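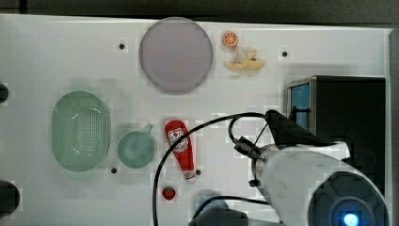

Chapter 2
Sorting the Play Kitchen

A play kitchen is one of the busiest corners of a preschool room, and its pieces travel. By the end of a morning a plate may be in the book corner and a strawberry in someone's boot. This chapter deals with getting the pieces back together, checking them, and deciding where each one belongs. The work is simple, but it goes badly when it is done on the floor or straight from the bin.

Start by laying everything out on a plain, light table. Leave space between the pieces. A plate, a colander, a ketchup bottle and a strawberry have little in common in shape, and when they are spread out you can look at each one on its own. Heaped in a bin, small pieces such as an orange slice hide under large ones for weeks.

When you have finished this chapter you should be able to:

Lay out a mixed set of play food and cookware
Sort it by use, by color and by size
Write a shelf label that a child who can't read can follow
Decide when a piece should be taken out of use 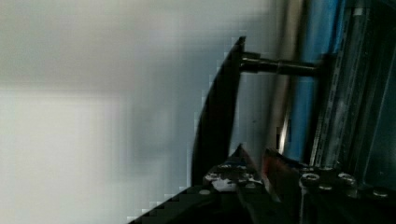 WORDS TO KNOW

Set: pieces that are stored and used together.
Stray: a piece found away from its set.
Open shelf: a shelf without doors, low enough for a child to reach.
Rotation: putting one set away for a time and bringing out another.

2.1 More Than One Way to Sort

Most adults sort by use. Food goes in one group, and things for cooking or serving go in another. Under this rule the orange and the banana belong together, and the colander goes with the plate.

Children often begin with color. A four-year-old may put the ketchup next to the strawberry, both being red. Accept this grouping and ask about it before you suggest another.
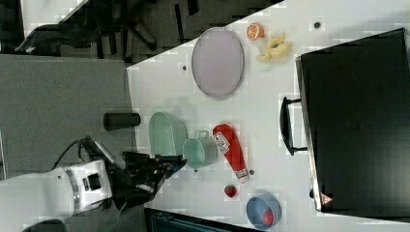

Figure 2.3 Plate, colander and play food on a white tabletop.

Size matters when you come to the shelf. Wide, flat pieces go at the back or stand upright. Small food goes in a shallow tray at the front. In a room with 30 children, keep the tray small enough for one child to carry with both hands.

Try It
Work with a partner. One of you sorts a mixed set without speaking. The other writes down the rule that was used. Trade places and sort the same pieces by a different rule.

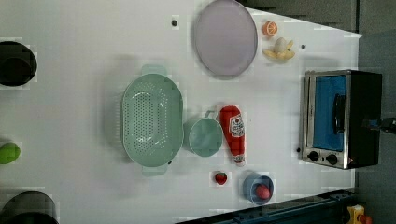
2.2 Food, Dishes and Appliances

A toaster oven takes up more of a table than any piece of play food, so place it first. Turn it until the door can open freely, then arrange the dishes and food in the space that remains. Bowls and cups go within easy reach of the oven. Keep the colander near the fruit, where children tend to use it for pretend washing.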